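Troto tracking gallery: spring update

Hello again, and thank you for stopping by! We've spent most of the winter on Troto, the little pose tracker that turns hand-held gripper demonstrations into something our planner can learn from, and it seemed high time we put up a page for it.

Fruit on the small table

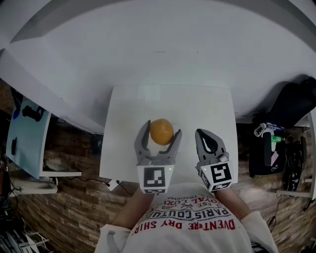
One gripper open around the orange fruit, the other closed beside it. Each marker block carries its own square patterns, and Troto works out both hand poses from those — Vimala Shetty rewrote the solver in November, and it's been a much happier piece of software ever since.

What the planner gets

Every demonstration is resampled to 300 steps before it goes to Kwok-wai Hsiao's training code. We have 726 of them now, though 29 still need their finger widths redone (sorry, Kwok-wai!).

Coming next

Sushil Dhillon is tidying up the replay viewer, and we'll add some pages from it once the timeline stops jumping about when you scroll.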